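4.3 Installing the wall bracket

Read this section in full before beginning. The Sturkano rainwater controller must be mounted on a vertical surface under cover, out of direct sun, and within reach of a weatherproof power outlet. It is not to be fixed to the tank itself.

Caution: Turn off the pump and isolate the supply at the switchboard before removing the controller cover. Any alteration to fixed wiring must be carried out by a licensed electrician.

1. Mark the position of the upper bracket hole 997 mm above finished ground level.

2. Hold the bracket against the wall, check it with a spirit level and mark the lower hole.

3. Drill both holes. For brick or rendered walls, use a masonry bit and insert the plugs supplied. For timber posts, drill a pilot hole only.

4. Drive the 2 fixing screws until the bracket is held but can still be moved slightly by hand. Check the level again, then tighten fully.

Note: Screws must be tightened by hand. Power drivers are known to crack the bracket at the lower hole, and damage of this kind is not covered by the warranty.

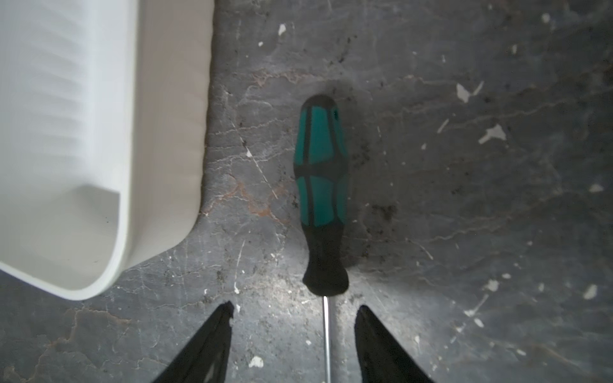 Figure 6. Hand screwdriver.

4.4 Fitting the controller and float lead

1. Hang the controller on the bracket and press down until the catch engages.

2. Undo the cover screws and set the cover aside. Do not allow it to hang from the display ribbon.

3. Feed the float lead through the left-hand gland. Leave a drip loop below the enclosure so that water running along the lead does not enter the gland.

4. Connect the brown core to terminal F1 and the blue core to terminal F2. Tug each core gently to confirm that it is secure.

5. Tighten the gland nut, refit the cover and restore power.

Caution: The float lead must not be extended beyond 625 cm in total. For longer runs, order the Clikach junction kit.

If the display shows E4 after power is restored, the float cores are open circuit or incorrectly seated. Isolate the supply and repeat step 4.

Section revised Jul 27, 2021. Approved for issue: Glykeria Athanasiadis, Technical Publications. Installers should discard the April issue, in which the terminal numbers are transposed.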